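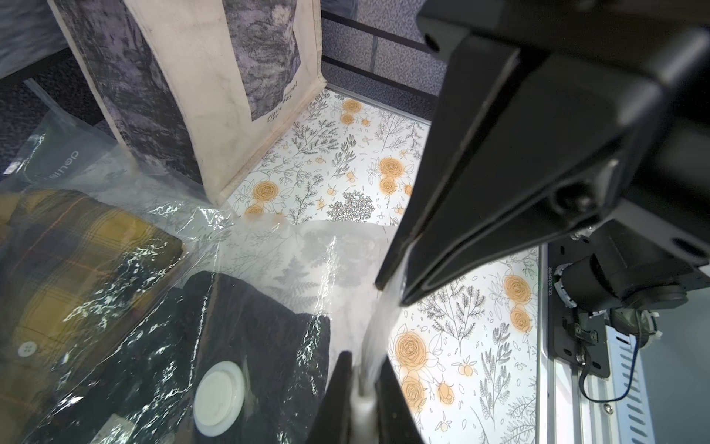
Aroha Katene replied:
I'd drop the bags for anything with wool in it. Cotton shirts come out creased and that's the end of it, but a thick knit squeezed flat from November to spring loses loft, and steam only brings part of it back.

tallowgate wrote:
Depends on the knit. I've had acrylic fleece under vacuum for two winters with no change I could measure. Lambswool is another matter. My Hatton cardigan went in 17 mm thick at the hem and came out at 11. After a wash and a flat dry it got most of the way back.

perrin_k wrote:
Measured how? Calipers on a knit will read whatever you want them to read.

tallowgate wrote:
Steel rule against a glass plate laid on top, same plate both times. Not lab grade. Good enough to see 6 mm.

moss212 wrote:
The original question was about leaks and I don't think it got answered. OP has Hulstead bags that reinflate within a week. There are three places to look:

Zipper. Run the slider twice in each direction, then press the track by hand at both corners. Lint in the track is the usual cause, and fleece sheds a lot of it.

Valve. Take the cap off and look at the rubber disc. If it sits crooked, lift it and let it drop back.

Film. Pinholes at the fold lines. Inflate the bag slightly, close it, and push it under water in the tub. Mark the bubbles with a grease pencil and patch with clear repair tape once it's dry.

perrin_k wrote:
Agree on the zipper, disagree on the tape. It holds on flat film and lifts on a crease, and pinholes are nearly always on a crease. Replace the bag.

moss212 wrote:
I have Baven bags with tape on them from four years ago, still flat. Clean the film with rubbing alcohol first and round off the corners of the patch.

Aroha Katene wrote:
Nobody has mentioned moisture yet. Anything put away slightly damp stays damp in there. I leave clothes on an open rack for a full day after the dryer before they get bagged. Silica packets help if the closet is on an outside wall, but they won't rescue a damp sweater.

tallowgate wrote:
Seconded. Also take out anything with buttons or buckles that can press into the film, or fold them to the inside. I lost a bag to a belt buckle.

inchworm_d wrote:
OP here. Did the tub test at lunch. Two bags leak at the zipper corner, one has a hole next to the valve seam. Is the seam one fixable?

perrin_k wrote:
No. That weld is under load every time you pump it down.

moss212 wrote:
For once I agree with perrin. Use it as a dust cover with the air left in. The two zipper ones should be fine once the track is clean - a dry toothbrush works.

inchworm_d wrote:
Tracks brushed out, both bags resealed. Wool is going in the Innes cotton boxes with cedar. Will check the bags again in a week.

Aroha Katene wrote:
Sand the cedar lightly first if it's old stock. It stops smelling of anything after a year or so.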